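Steaming on the desk in a small room, which layer first?
Posted in: Small Kitchens

rungnapa_s
10/22/25
Hello all. I moved to Bremthorpe in April and I have no real kitchen, only a shelf and one outlet. So I bought an electric pot with a steamer tier. 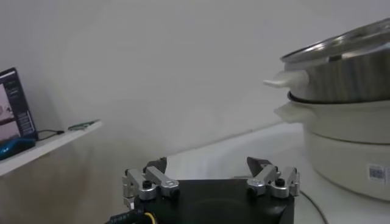

My pot, with the steel steamer tier and the lid on top.

I want to cook rice in the bottom and steam fish or greens on top at the same time. My problem is that the rice is ready and the fish is still raw in the middle. If I wait more, the rice becomes glue. What do you do?

lukian_d
Cut the fish thinner. A thick piece needs strong steam, and when rice is cooking below, the steam is weak for the first minutes. I put the tier on only when the water is already boiling.

samran3501
I don't agree with Lukian. If you open the pot in the middle you lose the heat and the rice cooks badly. Put everything in from the start and let it rest 10 minutes with the power off. Lid closed, no looking!

lukian_d
Resting is fine for greens. For fish I would not trust it.

Kulap N.
I had the same trouble in my student room. I stopped cooking rice under the fish. Rice first, then I move it to a bowl with a plate over it, then plain water in the pot and fish in the tier. It is slower – but the rice is good and it does not smell of fish.

One more thing, take care with the handles. On my old pot the upper and lower ones were close together, and I lifted both by mistake. Hot water on my socks.

rungnapa_s
Thank you Kulap. On mine they are also one just above the other, so I will be careful. The fish smell in the rice I don't mind, my mother cooked it like this.

samran3501
See, the smell is the best part.

wichai_somb
Is the bottom safe to wash under the faucet? I ask for my daughter, she wants a similar one.

Kulap N.
Wichai, I would never do it with an electric base. Wipe it inside with a wet cloth and keep the outside dry. The steel tier you can wash like any pan.

rungnapa_s
I tried it tonight with thin pieces, everything in from the start, and the rest that Samran said. Fish was cooked. Rice a bit soft on one side, so next time I will use less water.

lukian_d
Thin pieces – that was my advice :)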